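Keeping a Shared Refrigerator in Order: A Conversation with the Imodstead Facilities Office

The Imodstead residence program furnishes its studio rooms to a common standard: a white desk, a tall silver refrigerator against the back wall, and a light wooden floor that runs from one end of the room to the other. The facilities coordinator, who has overseen the kitchens and small rooms at Imodstead since the program opened, met with this newsletter on a Saturday to discuss how the refrigerators are stocked and cared for. 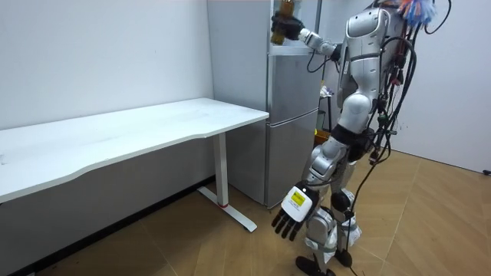
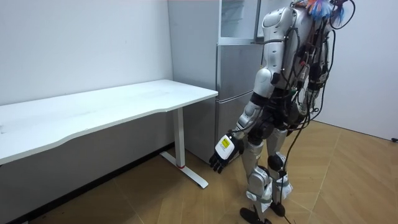
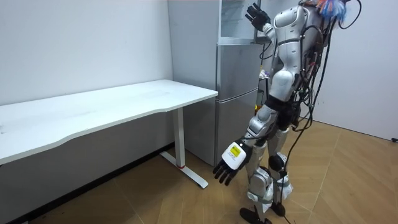

How often should a shared refrigerator be emptied and cleaned?

Once a month for a full cleaning, with a short check of the upper shelves every week. Spills should be wiped up the same day.

The coordinator explained that the monthly schedule was adopted after a review of the residence's 300 rooms. Before that, cleaning was left to the occupants, and the results varied a great deal from one floor to the next. "We had rooms in perfect condition and rooms where the door seals had to be replaced," the coordinator said. "The difference was nearly always a matter of habit. People clean what they have been asked to clean, and we had not asked."

The written guidance now given to each resident covers two pages and begins with bottles. Residents are asked to store them upright, with the caps fully closed, and to keep the heaviest ones on a lower shelf or in the door. "A bottle laid on its side will leak sooner or later," the coordinator said. "Juice and syrup are the worst. They run under the shelf and set there, and then you need warm water and a good deal of patience."

The desk figures in the guidance as well. When a refrigerator is being emptied, its contents are to be placed on the desk, on a clean towel, and never on the floor. Items are to be returned within 90 minutes, beginning with milk and meat. The coordinator regards that limit as generous. "A careful person can do the whole job in much less time than that -- but we wanted a figure that allowed for someone being called to the telephone."

For supplies, the residence relies on a short list. Levex provides the mild detergent used on shelves and drawers, and Wirnari supplies the cloths, which are laundered on site. Abrasive pads have been withdrawn from the rooms. The coordinator noted that metallic door finishes show scratches readily, and that the cloth should follow the direction of the grain. Handles are cleaned separately, and more often than the doors themselves.

Asked about the floors, the coordinator spoke at greater length. Wood near a refrigerator requires attention, particularly in the strip directly before the door, where drips tend to fall. Standing water is to be dried at once, and mats with rubber backing are not permitted, as they can discolor the finish. The floors were last refinished in December by Ofori, under a contract that also covers the corridors.

"There was a proposal to put tile in front of each refrigerator," the coordinator said. "I was against it. The rooms are small, and a patch of tile makes them look smaller. A dry cloth kept on a hook does the same work."

The annual budget for refrigerator upkeep stands at $958 for each floor, an amount that includes replacement seals, shelf clips and lamps. The coordinator expects it to remain unchanged next year, though the price of seals has risen and the older units will need them first.

Residents who find a damaged seal or a cracked shelf are asked to report it at the front desk and to leave the part in place until it has been inspected. Replacement shelves are kept in the ground-floor storeroom and can usually be fitted the same afternoon.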